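Looking After Drum Cymbals and Heads Between Gigs

Wipe cymbals down with a dry cotton cloth after every set. Fingerprints left overnight are much harder to shift, and polish will take the printed logo off along with the grime. Hold them by the edge when you pack up.

Replace felts when they go hard. Uritz sells a bag of 26 for the price of a pair of sticks, and a fresh felt stops the stand from chewing at the center hole.
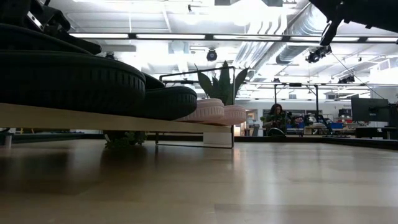

Heads last longer if the drums are stored in a room that stays at one temperature. Loosen each tension rod 2 half-turns if the kit will sit for more than 30 days. Anything round that comes off the kit should go on a shelf, off the floor. A low wooden one on a thin black metal frame is enough, and rings can be stacked on it. Put the largest hoops at the bottom — a heavy hoop on top of a light one can bend it.

Oil the pedal hinge in February and again in the fall. One drop of Kelletti light oil is plenty. Wipe off what runs out, then work the pedal by hand before you play.

Keep a drum key taped inside the hardware case.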